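The soap dish that was supposed to end soap dishes

2021-11-12
by the author of Small Rooms, Plain Soap

I have owned a lot of soap dishes for a person with one sink. There was the ceramic one that turned into a pond, the bamboo one that went black along the slats by May, and a magnetic holder that dropped the bar into the basin at night and scared me half to death. So when I read that a soap dish would "transform my washing routine," I rolled my eyes and then, of course, ordered it.

The shop was Otside, which sells bathroom things and some camping things and can't seem to decide between them. The listing had 783 reviews when I looked. I read far too many of them. A good half were written the day the parcel came, by people who liked the color. I like the color too, but that tells me nothing about what the thing will be like after a month of wet soap.

The claims, as I understood them: the bar sits on a rack, the water goes through the rack, the soap lasts longer. Fine. I can believe the first two. The third came with a percentage and no word on who had measured it or what they washed.

I almost bought the Neltley instead, the one with the little spout that hangs over the sink. I still think a spout is the more sensible idea. But my sink has a rounded edge and nothing with a spout has ever stayed pointed the right way on it, and the Neltley cost twice as much for what looked like the same amount of plastic.

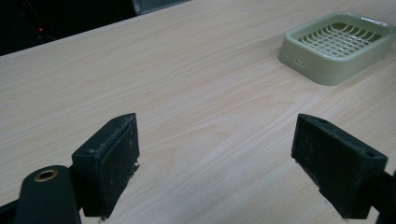 Page last changed: 2 weeks after posting (spelling, and one grumpy paragraph taken out)

It's a pale sage green, a bit more gray than I'd expected from the listing, with a rack of thin crossing bars that dips like a shallow basket. The corners are good and round. I care about corners, because anything square on a bathroom shelf grows a line of gunk that you end up digging at with a toothbrush.

What I'm less sure of is the lattice. All those small openings are lovely when there's no soap near them. I use a soft olive oil bar from Kobori, 106 grams when new, and soft soap goes wherever it's allowed to go. My guess is that it will work its way down between the bars and set there like grout. One reviewer said hers rinses clean "in seconds." Another said she soaks hers overnight. Somewhere between those two people is the truth, and I suspect it's closer to the soaking.

There's a small notch in one of the short walls as well. I spent a while wondering about it. The listing never mentions it, in all its paragraphs about routines. If it's for draining, then I'd have to stand the dish with that end toward the sink, and I'd like to have been told so. If it's just there to get a fingernail in, also fine! Say that.

My sister-in-law's view is that I should switch to liquid soap and stop writing about this. She has a Witia pump bottle that clogs every other week, so I don't feel I need to take advice from that direction.

My plan is dull. Same soap, same sink, old saucer on the left and the green dish on the right, and I'll swap hands as evenly as I can remember to. I have a kitchen scale that is good enough for this. I know it isn't science — one person, two bars, and a household that doesn't follow instructions — but it's more than the percentage people showed me.

If the bar on the rack really does last longer I'll say so here, and I'll eat my words about the spout while I'm at it. The saucer cost me nothing, though, so the green one has some catching up to do. I'll weigh both bars again once the Kobori stamp has worn off the top.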